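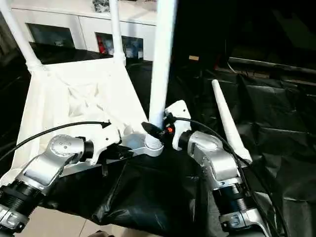 By the Skirnbridge newsdesk | May 2, 2020

Komier wants its robots to put furniture together, and it is collecting examples to teach them. The job so far is a small white plastic piece with screw-in legs, worked on by a pair of arms over a black sheet.

The Skirnbridge firm says it has 379 recordings and has thrown out 166 of them. It would not say why, or how many of the rest show a leg going in on the first try.
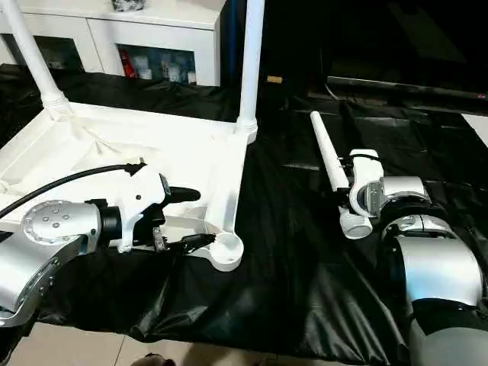
Those are small numbers for a system meant to cope with any flat-pack on the market. Komier says its learning program, Rurkden, will be tested on three new items in November. Until it has handled a piece it wasn't trained on, the claim that it "understands" assembly should be treated with caution.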